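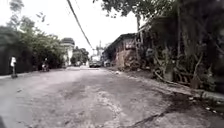

Coremstead to meet Hultov in regional qualifying play-off

Coremstead Women will face Hultov in September for the last remaining place in the regional championship, the association's competitions office has confirmed. The match will be played over a single leg at the Dekora ground, with kick-off at 4 pm.

Coremstead reached the play-off by finishing second in their group, level on points with Were but ahead on goals scored. Hultov came through the northern section, where they conceded only five goals and lost once, away from home.

Should the scores be level after ninety minutes, extra time will be played, followed by penalties if required. The winners will join Group B of the championship. The losing side will enter next season's competition at the preliminary stage.

Head coach Pendo Kioko has named her squad and will again be without Jeptoo Masanja, the captain, who is completing a suspension carried over from the group matches. Masanja has made 44 appearances for the club and has missed only one other fixture this year. "We have had time to prepare for her absence," Kioko said. "The players know what Hultov will bring, particularly from set pieces, and training has been arranged with that in mind."

Members are entitled to two tickets each at the reduced rate. A further 112 seats in the east stand have been set aside for junior players and their families, and club secretaries should send in their requests together — individual applications will not be accepted for this allocation. Gates open at 2.30 pm.

Supporters travelling from Were are asked to use the southern entrance, as the main gate will be reserved for team vehicles and match officials until shortly before kick-off. Tickets already issued for the group stage are not valid for this match.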